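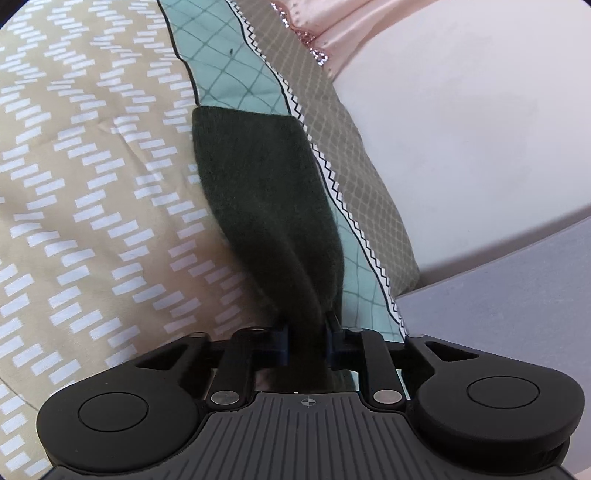 Sat 30 September. Bedroom and soft furnishings check, Gistatthorpe guest house, upstairs back bedroom. Daylight, ceiling light on. Marks used: OK, FIX, WATCH. A comment goes under the line it belongs to.

## Bed and frame

- [x] Slats seated, none split. OK
- [x] Legs tight, felt pads in place. OK
- [ ] Headboard bolts. FIX

 Left bolt turns by hand. Needs a spring washer. The same bolt was tightened in April and has worked loose again.

- [x] Mattress label attached and readable. OK
- [x] No sharp edges at shin height. OK
- [ ] Under-bed space clear. WATCH

 One storage box was pushed in sideways and touching the slats. Turned it lengthwise. If it comes back the same way, move it to the hall cupboard.

## Bedspread, pillows, cushion

- [x] Bedspread clear of the floor on the walking side. OK
- [x] Seams and hems. OK
- [x] Zippers on cushion cover closed, pull tab present. OK
- [ ] Pillow inners. WATCH

 The quilted one is going flat. It will do until the next linen order.

- [ ] Clothes off the bed before the bedspread is straightened. FIX
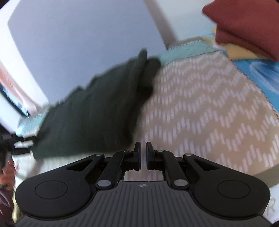
*Zigzag bedspread, green item still on it. Pillows and yellow cushion behind.*

Things left on top get folded in when the cover is pulled up, and then they go to the wash with the bedding. Dark colors in with the beige is how the last bedspread was ruined. Clear the top first, shake the cover out, then put the pillows back.

## Clothing and knitwear

- [x] Wash labels checked before sorting. OK
- [x] Dark colors kept apart from the light bedding. OK
- [ ] Fuzzy and brushed fabrics kept away from the heater. FIX

 The Niltico panel heater is on the wall by the door and the drying rack had crept up to it. Rack moved back to the tape line. The tape is lifting at one end and needs replacing.

- [ ] Socks paired before they go in the drawer. WATCH

 Not a safety item, but it stays on the list. Loose ones end up down the side of the mattress.

- [x] Pockets emptied. OK

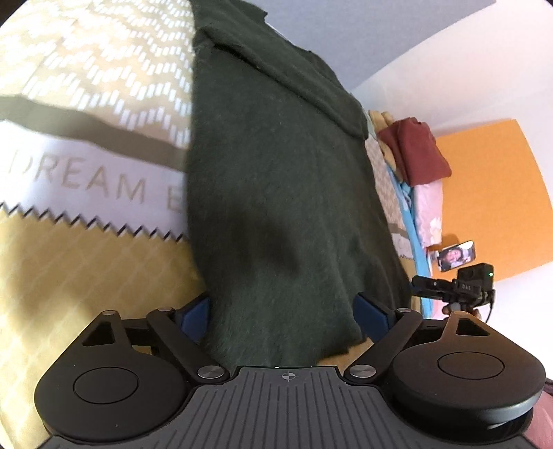
*Dark green, soft fuzzy finish. Treat as a dark for sorting.*

- [x] Lint brush hanging on its hook. OK
- [ ] Dryer lint screen, utility room. FIX

 Full. Cleaned on the spot. The sheet on the dryer door says every load and the last tick on it is 6 loads back. Start a new sheet.

## Electrical and heat

- [x] Bedside lamp cord, no cracks or pinches. OK
- [x] Lamp bulb within the rating on the shade. OK
- [ ] Extension lead behind bed. FIX

 Took it out. The lamp reaches the wall outlet without it. Two plugs on one lead behind a bed is one too many with fabric hanging there.

- [x] Heater switches off at the wall. OK
- [x] Smoke alarm test button. OK

## Folding and putting away

- [x] Folded stacks no higher than the drawer side. OK
- [x] Top shelf holds light items only. OK
- [ ] Sorting done in one place. WATCH

 Piles were going on the bed, the chair and the floor. The floor pile is a trip hazard in the doorway. Use the bed only, work from the left, and carry each stack out as it is done.

- [ ] Spare blankets bagged. FIX

 Two bags have torn handles. Çetinkaya carries the heavier ones and the next order is over 350 anyway, so add them to it.
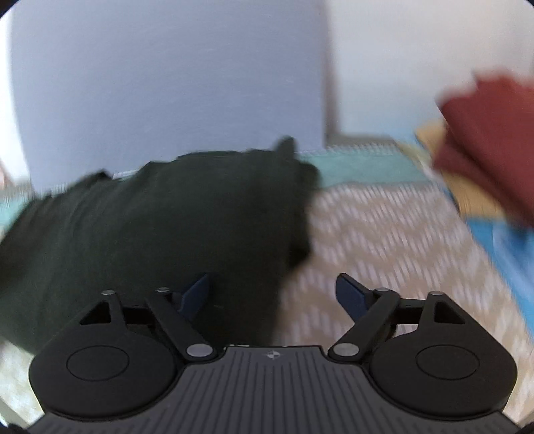 Dondar wrote back on the draft that the bed should not be used for sorting at all when the room is booked for the same night, and asked for a folding table in the utility room instead. Dondar also wants the laundry left out of the bedrooms until the headboard bolt is fixed, as leaning over the bed to fold pushes the frame against the wall.

Comment on that: agreed on booked nights. There is space for a table next to the dryer if the ironing board goes on the door. The bolt is a short job and can be done first.

## Open items

- [ ] Spring washer, left headboard bolt
- [ ] New tape for rack line
- [ ] New lint screen sheet
- [ ] Blanket bags added to Çetinkaya order
- [ ] Measure beside dryer for folding table
- [ ] Extension lead: label and put in hall cupboard

Next check after the linen order arrives. Bring a flashlight for the slats.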